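The Hat Stand Problem

The claims made for cap storage are large, and most baseball caps still live on a doorknob

Sometime last November I bought a device that promised to end hat clutter forever. It was a strip of plastic clips made by a company called Presari, it hung from the closet rod, and it held my caps by their brims like fish on a line. By the new year two of the clips had snapped and the caps were back on top of the bookcase, where they had been perfectly content before I spent $30 on them.

I bring this up because the cap has become a storage category. Ten years ago you could walk the whole organizing aisle without meeting one product meant for it. Now there are racks, domes, clips, magnetic bars, curved inserts for the washing machine and, at the high end, stands, meaning one stand for one cap. The Teter catalog that reached me on 20th August gives headwear four pages, between the shoe drawers and a set of boxes for storing other boxes.

The stand is the one that interests me, being the oldest idea of the lot and the hardest to argue with on looks. Milliners have used something like it forever. A slim post, a ring or a knob on top, and the hat sits there keeping its shape. For a felt fedora with a creased crown and a stiff brim, fine. For a baseball cap, which was designed to be sat on in a dugout, I have questions.

The first is whether the shape needs keeping at all. Pauline Gosling cleans and reblocks hats for a living, out of a shop with a steam kettle and a wall of old wooden blocks, and she has no patience for the way caps are sold storage. "A structured cap has stiffening behind the front panels," she told me. "If you crush that, it creases, and a stand would have helped you. An unstructured cap has nothing in it. It collapses when you take it off your head and it's supposed to." Most of the caps people bring her, she says, are ruined by sweat and hot car windows. She has a stand in the shop herself. It holds the hat she wears home.

The second question is what a soft crown does when you put it on a ring. I tried this with a plain black cap and the Brultberg, a pale wood stand that costs $48 and comes in a box larger than the cap.

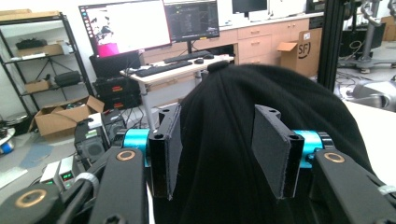 Soft cloth settles over whatever is underneath it. On a wide ring, a floppy crown sags in the middle and picks up a faint line where the edge presses, and after a week on my dresser the Brultberg had left one all the way around. It came out when I wore the cap for an afternoon. I asked Gosling about it and she said a rounded top is kinder than a ring, a balled-up T-shirt is kinder than either, and that I should stop leaving the thing next to a sunny window.

The third question is space, and this is where the whole proposition wobbles. A stand takes up the footprint of one cap, plus the brim, plus whatever clearance you need so your sleeve doesn't send it over. If you own one cap that you love, you have made a small shrine to it. If you own nine, you need a second dresser. The Teter catalog shows a row of stands along a console table in what I take to be a hallway, and there isn't a bowl, a lamp or a set of keys anywhere on it. I would like to meet the people who live there and ask where they put the mail.

There is also the matter of how you set a cap down on one. You would think this needed no discussion. But a light stand with a single post tips if you come at it from the side, and the natural way to handle a cap, by the brim, puts all the weight out front and lets the crown swing. You end up either steadying the post with your other hand or dropping the cap from above and hoping.
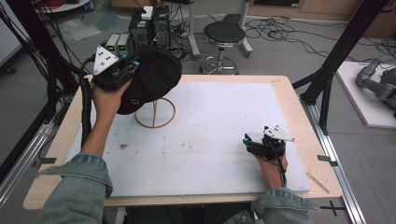
Gosling's advice is to turn the cap right side up before you get anywhere near the stand, hold the brim close to where it meets the crown, and lower it straight down. I did it her way for two weeks. It works, and it takes more attention than I care to give a hat at eleven at night. By the second week I was tossing it at the stand from the bedroom door. I hit the ring once.

The heavier stands are better about this. Savolainen makes one with a thick base that stayed put through everything I did to it, including a cat. It costs $179. I looked at that figure for a while. You can buy a good many caps for $179, and a hook to hang them on.

Which brings me to hooks. A plain wall hook, used with the strap at the back of the cap, holds it without touching the crown at all. Snapback, buckle, Velcro, it makes no difference. Fitted caps have no strap, and for those Gosling stacks them on a shelf, one nested in the next, with the stiffest at the bottom. She has done it that way for years. Her stacks run to six or seven and the fronts look fine.

Teter sells a hook too, I noticed. It's on the last of the four pages, it's described as a "headwear mount," and a set of them costs $59. The hardware store near me keeps them in a bin by the register.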